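Skinham Textile Care and Reuse Project
Progress report to the Qureshi Fund
Prepared by Elibariki Rugemalira, project lead
Jan 20, 2024

1. Reporting period

The report covers the second half of the grant year. Spending is within budget on all lines except freight, which is explained in section 4.

2. Intake and sorting

Donated items received in the period: 2223. Of these, 1281 passed inspection and were released to partner shops. The remainder were sent for fiber recovery or are still in the repair queue. Household linen made up a larger share of intake than planned, and the sorting guide has been revised to match. Tablecloths are now graded separately from bedding. Pieces with a raised or woven pattern go to low-temperature washing and are pressed from the reverse side, as direct pressing flattens the relief.
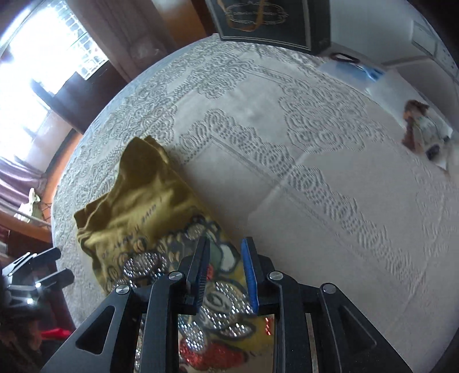

3. Wash trials

Trials of the Fimix detergent began in November and ran for 11 cycles on mixed cotton loads. Three settings were compared: standard, reduced water, and reduced temperature. Reduced water gave acceptable results on lightly soiled items only. Reduced temperature performed at the level of the standard setting on everything except collar and cuff soiling, where a pre-soak was still required.

Shrinkage was measured on cotton knits before the first cycle and after the last. Side seams and hems were the main points of concern - twisting at the seam accounted for more rejections than loss of length. T-shirts are therefore now checked at the hem before they are graded.

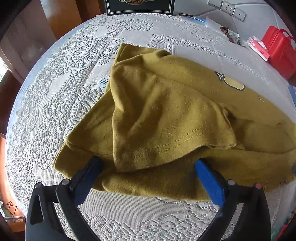

The measuring method will stay unchanged for the second round so that the two sets of results can be compared. Wool and blends remain outside the trial.

4. Equipment and costs

The Veveo dryer was installed later than scheduled. The delay came from the electrical supply, which had to be upgraded by the landlord. Freight ran over budget as a result, with two loads dried off site. We request approval to move the unspent training balance to cover the difference.

5. Staffing

One sorting post is vacant. Interviews are complete and an offer has been made.

6. Next period

- Second round of wash trials, 31 cycles
- Revised sorting guide issued to all partner shops
- Repair queue cleared of items held since the first half of the year
- Water meter readings reported monthly

The itemized budget is attached separately.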